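Workshop notebook - paving and edges, north path
Oct 3, 2026
Written by Valter Vik, for myself and for Halima, Salamatu and Tae-yang

Why we went out

Halima asked me last week to look at the long path which leads to the Jendenau building, before the colder months. She wants to know whether the slabs can stay as they are until April or whether we must lift part of them now. I had only the old drawing from the workshop cabinet, and this drawing does not show the curb at all, so I preferred to go and see with my own eyes. Jade came with me for the first hour and held the other end of the tape.

The weather was grey but without rain. This is good for such work, as strong sun makes every small step between two slabs look bigger than it is.

Measuring

The drawing says the slabs are 600 mm square. I measured in several places near our starting point and got 598 in one direction and 600 in the other, so I will not argue with the drawing. The straightedge is the Timby one, 2 m long. Please put it back on the two hooks and do not lean it on the wall, it was leaning again when I came to take it.

I laid the straightedge across the joints and pushed the feeler under it wherever there was light. Most places gave me under 2 mm. The worst was 5 mm, at the curb side, near the second inspection cover on the drawing. I marked it with yellow chalk. The chalk will go away with the first rain, therefore I wrote the distance also: 17.98 m from the start point (1798 in the notebook columns, which are in centimetres).

Joints and surface

The joints are thin and they keep a good line all the way towards the building. When I stand low and look along them I do not find any row which has wandered. I was a little surprised, because Salamatu remembered that the path was laid in two parts by two different teams. If this is true, the second team was careful.

The surface is smooth. I see faint scuffs, and the tone changes a bit from one slab to the next, but I would not call it staining. Tae-yang asked if the paler ones are replacements. I cannot say it from the colour only. When we lift one we can look at the stamp on the back, if there is any.

I scratched the joint filling with a nail at four points. At three it was hard. At the fourth, which is again on the curb side, it came out like sand, maybe 10 mm deep.

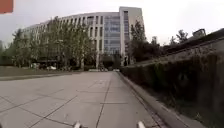 Curb and the planted bank

The curb is concrete and stands higher than the slabs, with the hedge bank rising directly behind it. I think the bank is the real question of this job. The bushes are dense, and close to the curb there are brownish leaves and bare twigs, so there is always something ready to fall over onto the path and sit in the joint. Salamatu's opinion is that roots are pushing from behind. My opinion is that water comes down the slope and takes the bedding away slowly. Both could give us the same 5 mm, so I write both here.

What I tried: I put the level against the vertical face of the curb at every fifth slab, until I was tired of kneeling. It leans a very small amount towards the path in the part near the chalk mark, and after this it is straight again. I could not push my hand far into the hedge to feel the back side. For this we need the long probe, and a person with thicker sleeves than mine.

I did not check the long sloped wall above the hedge. It is not in our order. If Halima wants it checked, we need to ask who has the responsibility, since the old drawing stops at the curb.

The end at the building

Jade walked to the far end while I was writing. She says the slabs meet the building neatly but the last row is cut, and she has put the widths on a separate sheet, which is now glued on the next page. I did not repeat her measures.

Material

We have one opened bag of Prornent jointing sand and one closed. The opened one has lumps, so I would use it only for the trial board. The order number for new bags is 2199, Tae-yang has the paper.

To do

Lift one slab at the chalk mark, not more than one, and look at the bedding.
Bring the long probe and the leaf rake.
Ask Halima about the wall.
Copy the curb onto the drawing - in pencil first, please.
Clean the feeler gauge, it has sand between the blades and this is my fault.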